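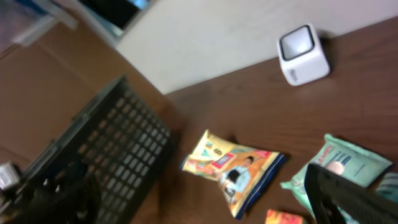
A perforated plastic crate and a snack bag on a wooden table.

The perforated crate is an open container of molded plastic whose walls are made as a grid of small openings. It is used in homes, shops and storerooms for keeping loose goods together. In the Druvgate catalog, which divides household containers by the type of wall, it belongs to class 2, between the closed box and the wire basket.

Construction

The walls and the rim are usually formed in one piece. The rim is thicker than the wall, because it carries the load when the crate is lifted. The openings are mostly rectangular and stand in straight rows. They reduce the weight and let air pass through, and a person can see from the side if something is inside. The floor can be solid or perforated.

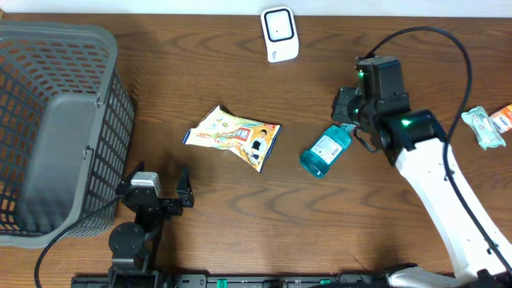
A solid floor is preferred for small articles, which could otherwise fall through or get stuck. Some models have tabs or hinges at the rim, to which a lid or a handle can be attached.

Use

In the household the crate holds mixed articles, for example packed snacks, toiletries and small devices. Bottles are best placed upright along the wall, and light bags are laid on top so that they are not crushed. Food and mouthwash or cleaning products should be kept in separate crates.

Production

The factory at Hemmin made 4,000 crates in its first year, in 7 sizes. A smaller workshop in Drindov made 1,861 in the same period. Both supplied the Flanitz chain of household stores.

See also: Basket; Storage box; Shelf liner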